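Is the Clilent open day worth it if I know nothing about robots?

Serena Serra
My brother-in-law has put my name down for the Clilent open day in September, the one where they let the public into the workshop at the back of the Memon building. I gather there's a demonstration, a talk, and parking for almost 8 cars. Has anyone been? Do I need to understand anything beforehand, or can I just stand near the biscuits and nod?

Viola Bassi
Went last year and enjoyed it more than I'd planned to. You get a lanyard and 2 stickers, then they walk you past the benches. The one I liked had a pair of arms and a couple of padlocks, with the keys lying next to them. I have lost that contest at my own shed door, so I was on the robots' side from the start.
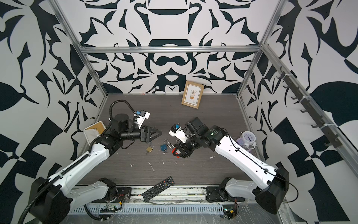 Clolloretti reckons the padlock bench is the slow one, and that anybody with kids should head straight for the sorting demo at 10 and come back later. Fair enough - but the sorting demo has a queue, and the padlocks had a stool. I stayed put.

The talk is optional. It has 122 slides and the bloke doesn't skip any.

Cusix
parking is terrible, take the bus. biscuits were gone by 11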